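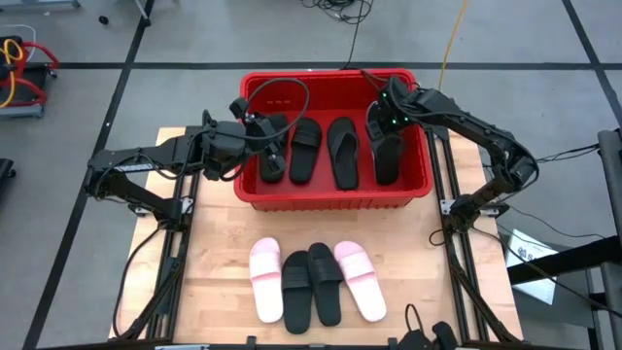

2. Before You Buy

Read this section before asking a vendor for a quote. Most overruns at Barnstead came from things left off the first sheet.

2.1 Working out the budget

1. Write down the one task the station must do, in a single sentence. "General handling" is not a task. Sorting pairs of sandals into a bin is.

2. Price the whole station. A two-arm quote often covers the arms and grippers and stops there. Add the table, side rails, brackets, stands, cables and bins.

3. Measure the floor. Allow for the arms at full reach, a cart, and a person walking past with their hands full. Mark it with tape and live with the tape for a week.

4. Ask for a trial with your own goods. Vutholm's demo used stiff boxes, and we sell footwear. Thong straps and wide slide straps need separate trials.

5. Request the results of 200 runs in a row, failures included. If the vendor sends a video, ask again.

6. Set aside 61 hours of staff time for set-up. Vendors will say 8. Doğukan Uysal kept the log on our first station, and the larger figure is his.

NOTE: Spare gripper fingers are listed in the Tosh catalog under part 1387. Check the price before signing – it was missing from both quotes we received.

CAUTION: Do not accept a payback estimate that assumes the station runs unattended. Budget for an operator on every shift until your own records say otherwise.

2.2 Approval

Send the completed sheet to Myung-ja Son by the end of September. Sheets with a blank in the "who fixes it" column will be returned.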